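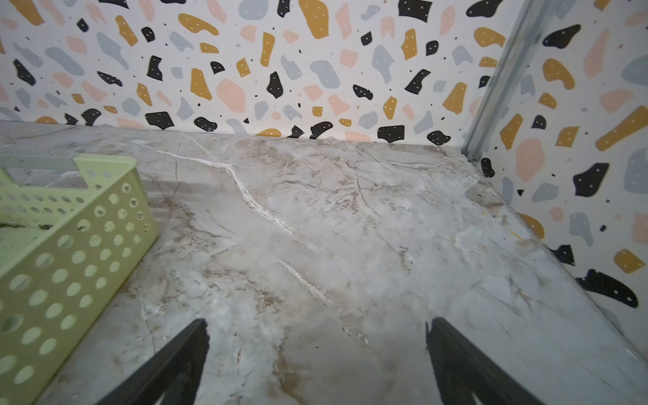 A patterned shelf hides dirt well, so a quick wipe tends to miss half of it. Before you start, take out anything that isn't fixed down. A light green basket with holes in its sides will let crumbs through onto the marble pattern underneath, so lift it out as well and wash it in the sink. Then sweep the shelf with a soft, dry brush, working from the back wall towards you.

Next, wring out a cloth in warm water with a drop of washing-up liquid. Wipe with the veins, then across them. Run a fingertip over any white streaks – if one feels rough, leave it alone and don't scrape.

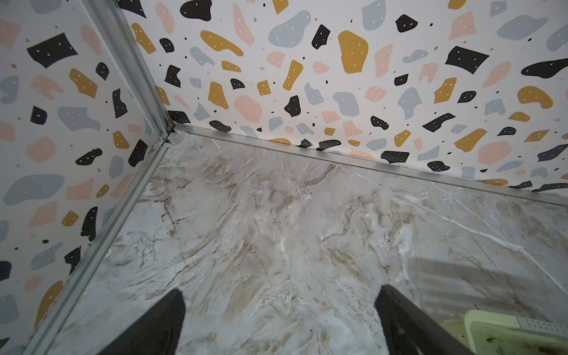
Sorin Ene wrote in to say that an old toothbrush is better than a cloth for the corners, provided it is nearly dry. I agree. Push it along the metal trim in short strokes and wipe up what comes out.

Patterned wallpaper needs less water still. Dab at marks with a barely damp sponge and stop if the colour lifts. 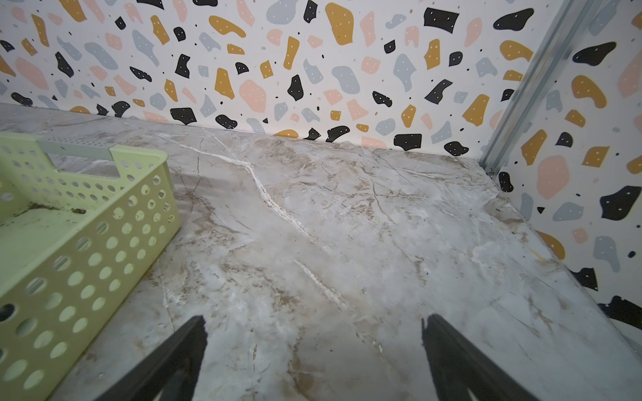 Could you use vinegar on the shelf, asks Evelien Van der Linden. Not on real marble, as it eats into the stone. If you don't know what yours is made of, stick to soap.

Go over everything once more with clean water.

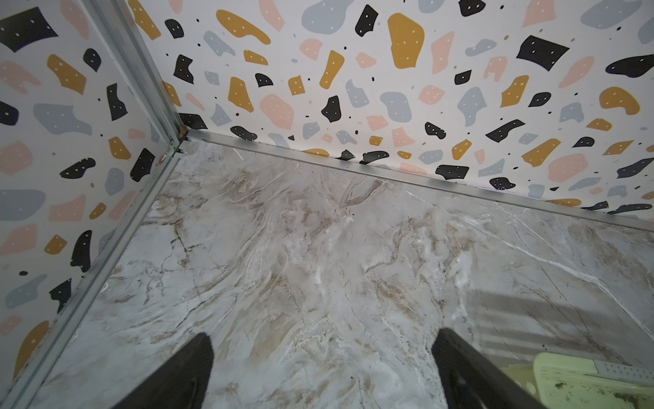
Dry it with a tea towel, corners last, and leave it open for an hour before you put things back.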